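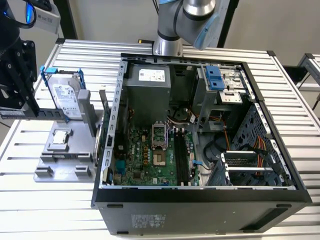

Gripper for pulling hard drives and memory out of old desktops

Veronika Lehner
We strip old office PCs and are trying two grippers on the same cell. Drives in the blue plastic caddies are fine with the Clutby, which holds them upright over the fixture plate. The processor also has its own pocket in the plate. My trouble is memory. The Clutby fingers are too wide to get hold of a module in its slot, and the Nallumow is narrow enough but drops one in 13. Is it worth buying a third gripper, or should I change the fingers?

Marikar
Change the fingers first. We made a thin pair for our Clutby with 4 mm tips and rubber pads, and they have done over 700 modules since December. Open the clips at both ends of the slot before you grip, and pull straight up. Keep the wide fingers for drives - the thin ones let a caddy twist. Swapping takes us six minutes.

One more thing: try the Nallumow at a lower closing speed. Ours bounced off the module at the default.

Dustgate
I'd just get a vacuum one. Not sure how it does on memory though.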